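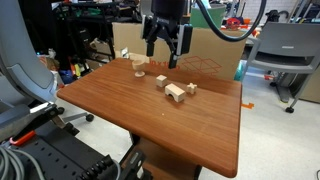
Fig. 1. Task layout with goblet, cube, arch block and cross.

Courses > Robot Manipulation > Unit 4 > Grasp ranking

Reading for this unit: the Zikinar report, sections on scoring and failure labels.

The method ranks candidate grasps before the arm moves. Each candidate gets a score from a small network trained on 1,292 labeled grasps. At test time we sample 400 candidates, drop those that would hit the table, and keep the best one.

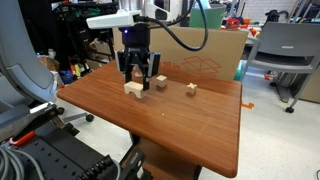 Fig. 2. Gripper open over the table, one finger behind the arch block.

Result to know: on the Ultell split, dropping the collision check hurt low blocks most. Tall pieces changed little.

For lab: rerun with 100 candidates and compare the top scores. Bring your plots.

Flirka Robotics Course Notes | Updated 13 Feb 2025 | Back to top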